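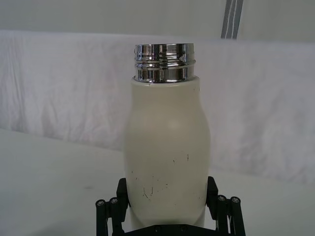
Do Round-Up Savings Apps Really Save You Anything?

I gave a round-up app three months. You know the pitch. You buy a coffee for $4.40, the app moves 60 cents into a little pot, and one day you look up and you have a vacation fund. The one I used is called Tistance. A coworker swore by it and I was tired of hearing about it, so I signed up in August and told myself I'd be fair.

The pot did fill up. I'll give it that. Most of my round-ups were under 50 cents, and they went out in small batches whenever they reached five dollars. I didn't feel them go. That is supposed to be the whole selling point, and it's the part that bothers me most.

Money I don't feel leaving is money I don't plan around. Twice in the first month my checking balance was lower than I had in my head, and one of those times the car insurance was due the next morning. Nothing bounced, but I had to move cash back out of Tistance to cover it, and the transfer took 2 business days unless I paid for the instant kind. Paying a fee to get my own change back did not put me in a good mood.

Then there's the monthly charge. It's $3. That sounds like nothing until you put it next to what you're saving. If you round up twenty bucks in a month, fifteen percent of it is gone before you start. I'd walk out of any bank that offered me those terms, and I suspect you would too.

I looked at a couple of others. Buta has no monthly fee but wants you to use its own debit card, and I'm not rearranging my bills for that. Flovetance adds a "boost" feature that doubles or triples each round-up, and the screen where you turn it off is a good deal harder to find than the one where you turn it on. Maybe that's an accident.

What I do now is boring. I have a plain savings account at Tindall, the credit union near my office, and an automatic transfer goes over the morning after payday. I picked the amount myself. I know when it leaves. My goal was $300 by the holidays for tires, and I passed that a while ago and just left the transfer running. The balance this morning was $673.

I'm sure there are people these apps work for. If you've never managed to save a dime and this gets you started, fine, go ahead – but write down the fee and check it against the pot every month. I did that on the back of an envelope, and I canceled before I'd finished my coffee.

I still haven't bought the tires.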